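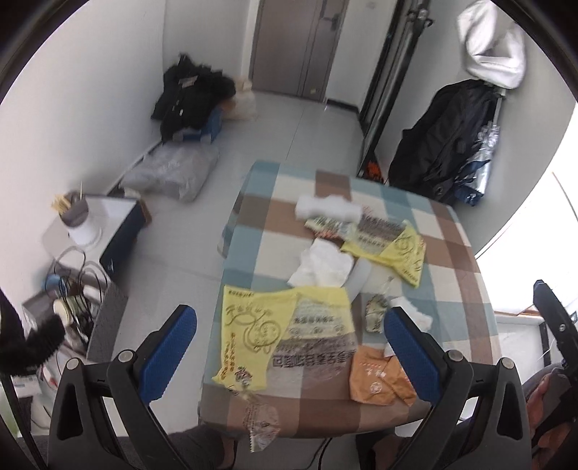
Surely a flat tabletop flatters any two-finger gripper, one early reader of this draft objected, and the numbers would look a lot worse on something soft. I think that's half right. A hard, bare table does flatter a gripper, mostly because you can bump the tips into it and let the table do the centering for you. So I stopped using one after the pilot. Everything in this section comes from cloth-covered surfaces, with the kind of litter you see in Figure 3: tissues, snack wrappers, bread bags lying flat.

The comparison itself is simple. I ran the Hovavero hand-held gripper with two sets of finger pads, the textured blue ones and the smooth ones from Arkau, and I kept the same linkage and the same operators for both. I also wanted to try the Mac Carthaigh fingers, but they need a different mount and the closing angle changes with it, so any difference would have been hard to pin on the pads. They're in the appendix with a big warning on top.

We logged 1575 grasp attempts in total at Droltdale. Of those, 256 were on crumpled tissue, and that's the part I want to spend some time on, because tissue is where I changed my mind. I went in expecting the smooth pads to win. My thinking was that texture would snag the fibers and you'd end up with fluff all over the pads and a torn corner on the cloth. We did get fluff (so much fluff), but the textured pads held on in 90 percent of the tissue attempts and the smooth ones didn't come close. The smooth pads tend to let the top layer go while the rest slides out underneath, and by the time the operator notices, there's one ply left between the fingers.

How you come in matters too. The best tissue grasps were the greedy ones, where the operator went low, took the bunched middle, and let the rest hang wherever it wanted. Careful pinches at an edge looked nicer and dropped more often. I tell people now to grab it like they're annoyed with it.

Flat bags are another story. A flattened bread bag gives the tips nothing to get behind, and both pad sets just skate across it until they hit a fold. If there's a loose corner you're fine. If there isn't, you can close the fingers all day – I watched one operator do exactly that – and pick up a bit of tablecloth every time. I counted those as failures even when the bag came along for the ride.

Small crinkled wrappers landed in between. The serrated ends are handy, they usually stand off the cloth a little, and a textured pad catches them without much squeeze. Wrappers lying half under something else were harder, mainly on the camera side: the fingers hide the contact point right when you'd like to see it. With the pads close to vertical you get a decent look at whatever is sticking out above and below the grip, and that turned out to be enough for labeling most tissue grasps by hand. It was less useful for thin film, where I had to go back and forth between frames to decide if anything was being held at all.

**Figure 3.** Typical tabletop litter on a checked cloth, seen from the hand-held gripper (start of this section), and a crumpled tissue held between the two dark blue pads, with part of it folded over the fingertips and a thinner tail hanging below the grip (next view).

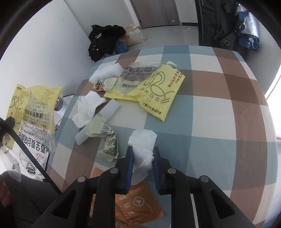
### 4.3 Pad wear

Pads got swapped after every 1000 closures, whether they looked tired or not. On the textured set the wear shows up near the tips first, and the rest of the face stays close to new. I didn't see a drop in tissue grasps before the swap, but I only checked this on two sets, so take it lightly.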